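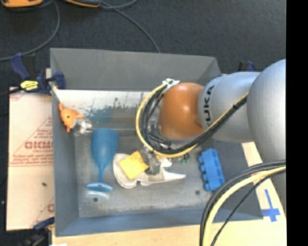
A KUKA arm working over the gray picking box, with the clamps holding the box to the table.

Setting the rules before the arm moves

Denise Blackburn keeps the cell rules for the Birnent picking project on one sheet of paper. The sheet is dated 4/28/25 and has been through several drafts, most of them longer than the current one.

"The first version ran to 10 pages," she says. "People signed it and put it in a drawer. What we have now fits next to the enable switch."

Blackburn is responsible for safe operation of the arm cells at Mutodville, where mixed household items and toys are picked out of an open box. Her colleague Ikechukwu Danladi writes the test procedures. The two documents used to be separate. They were merged in October, after an internal review found that operators were following one and skipping the other.

The first line on the sheet concerns the box. It must be clamped to the table before the arm is powered.

"A box that moves is a hazard and a bad measurement," Danladi says. "If the gripper touches a wall and the box shifts, every position recorded after that is wrong. You may not find out until the next day."

The operator pushes the box by hand on each side after clamping. Any movement means the clamps are reset. A mark on the table serves as a reference, and it is replaced when the tape starts to lift.

The second rule deals with cables. On an arm with an added gripper, the supply lines run along the outside, and Blackburn regards them as the most common cause of unplanned stops. Her rule is that the loop at the wrist must be long enough for the full range of the task and short enough to stay clear of the box walls. It is checked by jogging the arm at reduced speed through the four corners of the box.

"Reduced speed means reduced speed," she says. "I've watched people do the corner check at working speed to save a minute. That isn't a check. You've just run the program with your hand near the stop button."

Clips are inspected at the start of each shift. A missing clip is treated as a fault, and the cell stays down until it is replaced. Tape is not accepted as a substitute.

The object set gets a section of its own. Danladi selects items that differ in shape and stiffness: a toy brick, a plastic wine glass, a flat tile, a small toy animal. Items may overlap and may lie against the walls. Operators are not allowed to tidy them between attempts.

"If the tile is lying on top of something, it stays on top of something," he says. "The temptation is to reach in and help. Then the log says the arm managed a pick that a person set up for it."

Reaching in is also a safety matter. Hands go into the box only with the drives off and the key removed. The procedure allows no exception for a dropped item.

Each series consists of 315 attempts, after which the gripper fingers are inspected and the result is entered in a log called Cillgate. The log currently holds 2,969 entries. Danladi reads the comments field first.

"A code tells me the grasp failed. The comment tells me the finger caught the rim of the glass. I can change a procedure based on the second one."

Both of them would like the sheet to say more about floor cables behind the table. Blackburn has drafted a line requiring a fixed route and a cover wherever people walk. Danladi wants the route drawn on the cell plan as well, and the wording is still open.

The next draft goes to the operators at the Omerović site for comment before it is adopted there.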